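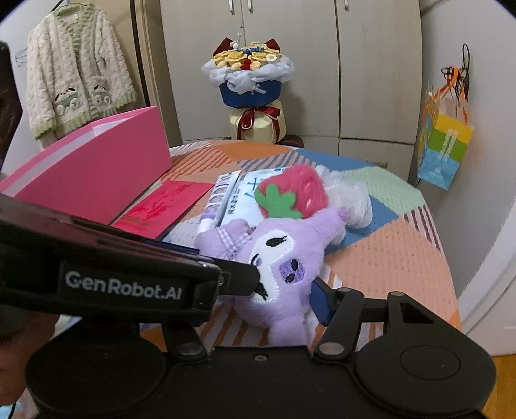

Kasanness Filled Gift Box (pink), bought from Bidmont
Reviewed 2021-06-05
2 stars

I should say first that I don't like ready-filled gift boxes. Somebody else picks the things, somebody else decides they go together, and you pay for the deciding. I bought this one for my niece's birthday because I had left it too late to do anything better, and because the listing had 533 ratings, most of them glowing. Having read a good number of those since, I notice how many were written on the day the parcel arrived.

The box first. It's pink cardboard with paler insides and a lid that folds back, and it looks cheerful enough on a bed with the things spread out next to it. The card is the thin side of acceptable. One corner had gone soft in the post and the lid has never quite closed flush. If you are thinking, as I was, that she could keep hair things in it afterwards, she could, but I wouldn't stack anything on top. There was also a barcode sticker on the front panel, bottom right, exactly where you look when the box is open. I tried to peel it off and took a strip of pink with it, so I stopped. For something sold as a present, put the sticker underneath.

The soft toys are what you're paying for, and they vary a lot. The purple one with the long floppy ears is the best thing in the set. The face is embroidered, there's a little lavender gingham bow by one ear, and the stitching has stood up to being carried about by the ears, which is how it goes everywhere now. The strawberry is good fun too, shaggy pink-red with bright green felt leaves, but it sheds. I was picking fluff off a dark jumper for days and I'd think twice before giving it to a very small child. Bidmont gives no age guidance that I could find. I wrote to ask and got a reply signed Thodoris Xenos that thanked me for my interest in the colour.

The round white one I can't warm to. Nanna Ladefoged, my neighbour, thinks it's a cat and my niece says dog. It has greenish-rimmed eyes and a dark grey ear that droops, and it seems to have been made to a different standard from the purple one — flatter stuffing, and a seam underneath that I've already had to go over with a needle.

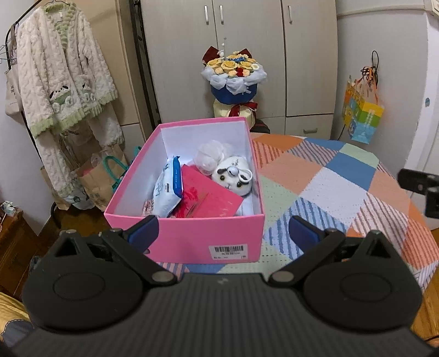
Then there is everything else, and I do wonder who sat down and chose it. Wipes, for a start. They are perfectly decent wipes in a plump blue and white packet, but I can buy wipes. In a gift box they take up the whole of one side and make it look fuller than it is. The ruffled white mesh ball does the same job towards the back. It's meant for the bath, according to the listing, and it springs out to a great size as soon as the lid goes up. Squash it flat in your hand and you'll see how little is underneath.

The red envelope is a nice touch in principle. Ours had nothing in it, and I only checked because Styliani Tsoukalas, who bought the same set in June, warned me hers had been empty too. Have a note ready to put inside. The red tassel stuff that lies over it tangles if you so much as look at it, and I spent longer combing it out with my fingers than I did wrapping.

I compared it with the Hapeta box, which a friend had bought, and the Joltness one, which I sent back last year. The Hapeta has a much sturdier box and duller contents. The Joltness was mostly shredded paper. So the Kasanness isn't the worst of the three, and if the purple toy were sold by itself I'd buy it again and give it the full five stars.

How did it go down? Well enough. She loved the purple one and the strawberry, her brother Rafail took the mesh ball, and the wipes went in the car. The white cat-dog is on a shelf. My advice would be to buy a plain box and two toys you have squeezed in a shop, and fill the gap with sweets.

Would I buy it again: no
Would I recommend it: only if you're stuck, and only at a discount
Delivery: on time, outer carton badly dented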